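Arwel Phillips
A thread on dyeing wool red at home, for the people who asked after the last batch 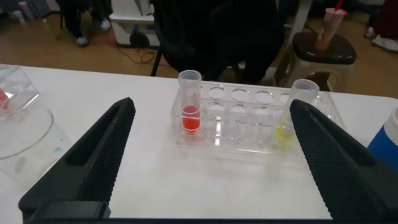
3 min read • 2024-11-26

I've been dyeing yarn for my own knitting for a few years. Yellow and brown are easy. Red took me most of that time to get right, so I'm putting my notes in one place.

I use madder root. There are other plant and insect reds and plenty of good acid dyes. I don't have much to say about those because I've mostly stuck to the one thing.

The wool is Kita, undyed, the DK weight. It comes on a big cone and I wind it into skeins of 50 grams. Tie each skein in four places with cotton string, loosely. If the ties are tight you get white rings where the dye didn't go in.

Wash the wool first. I know it looks clean. Mill oil will keep the dye out in patches and you won't find out until it's dry. Warm water, a little dish soap, an hour of soaking, two rinses.

Then mordant. I use alum at 15 percent of the dry weight of the wool. Dissolve it in a cup of hot water, add it to a pot of cool water, put in the damp wool, and bring it up slowly. Hold it just under a simmer for an hour. Leave it in the pot overnight.

I skipped cream of tartar for the last three batches and couldn't see a difference. Other people swear by it. Might be my water.

Speaking of water. We moved to Akton two winters ago and my reds changed completely. The old place had soft water and I got orange no matter what I did. The water here is hard and the same powder gives a proper brick red.

If your water is soft, a pinch of chalk in the dye pot helps. Start small. You can add more but you can't take it out.

Powder or chopped root? Powder gives more color faster. It also sticks to the wool and you'll be shaking it out for a week. I put the Fovari powder in an old nylon stocking with a knot in the top. Chopped root goes straight in the pot and gets strained.

Equal weights of powder and wool for a strong red. Half that for something closer to salmon.

The main mistake, which I made over and over: too much heat. Madder has browns in it as well as reds, and the browns come out when it gets hot. I keep the pot at 140 F and never let it past 150. A candy thermometer clipped to the side is fine. Keep it out of your kitchen drawer afterward.

Same goes for all the pots and spoons. Dye gear stays dye gear. Mine lives on a shelf in the garage with tape on the handles.

Two hours at that temperature, turning the wool gently now and then. Don't stir it like soup or it will felt. I lost a whole sweater's worth that way one November and made it into pot holders.

Let it cool in the pot. The color keeps going in while it cools, so resist pulling it at the two hour mark. Wet wool looks darker than dry wool, too. If it looks perfect wet, it needs longer.

Rinse in water the same temperature as the wool. Hang it in the shade. Wait a week before the final wash if you can. I usually can't.

Save the bath. A second skein in the same pot comes out coral, a third comes out peach, and the three together make a good striped hat.

Write things down. My notebook is at 66 batches now and I still look things up in it every time. Weight of wool, weight of dye, where the water came from, highest temperature, how long. Staple a bit of yarn to the page.

Batch 31 is the best red I ever made and the page says "madder, usual amount." So that's gone.

Replying here to a few that came in:

Cotton will work but the mordanting is a different process and takes days. I've done it once. Ask someone better at it.

Superwash wool takes the color faster and darker. Use less dye, and watch it in the first 20 minutes or it goes blotchy.

Does it fade? A little. I have a hat from my first good batch that sat in a car window all summer and it's now more of a rust. The mittens from the same yarn stayed in a drawer and haven't changed.

Yes, you can grow your own. Mine went in last spring. The roots need three years, so ask me again then.

Next pot is a second try at purple with a bit of iron. The first try was gray.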